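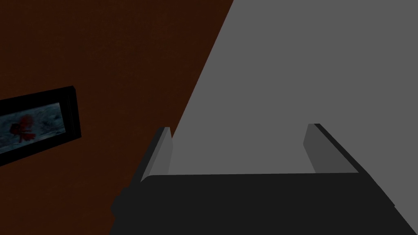
Kauko Räsänen

February 8, 2021

So my electricity company, Sevari, has moved me onto something called a "flex plan." I didn't ask for it. The letter says customers like me will see "meaningful savings." I have questions.

First one: what is a customer like me? I live in a two-bedroom place in Riltovley, I run the dishwasher every other day and I go to bed at ten. The letter is addressed to "Valued Household."

They give a number. The typical home in the trial used 3,243 kWh a year before the switch and 2,913 after. Fine. But that's power used, and my bill is made of power used times the price. The price is on page 2, in gray type, and it changes by the hour.

Also, who was in the trial? 500 homes, says the footnote, "recruited from interested customers." People who sign up for an energy trial are already the people who walk around turning off lights. I'd like to see what happens with my brother-in-law.

And was it the same weather both years? A mild winter would knock the numbers down all by itself. Not a word on that. I looked twice.

The cheap hours run from midnight to five. The expensive ones are four to nine in the evening, when people come home, cook, and put the heat on. I can move the laundry. I can't move dinner.

They suggest a smart plug, the Gumelix, to run things overnight. It's sold through Sevari's own store. I'm sure that played no part in the recommendation.

My downstairs neighbors would love a washing machine going at 3 am, by the way.

Called the helpline. Nice guy, very patient. Asked him what my last bill would have been on the new plan. He said the system can't do that - they have my usage by the hour and they have the prices by the hour, but the system can't do that.

Asked if I could go back to the old plan. Yes, if I tell them in writing before the end of March. The letter doesn't mention this anywhere.

A couple of you have replied that you're saving money on it. Glad to hear it. Is that against the same month last year, or against what the app says you would have paid? Those are different things and the app only shows the second one.

I'm writing to them tonight to switch back. If they ever send me the hourly figures I'll do the math myself and post it here, whichever way it comes out.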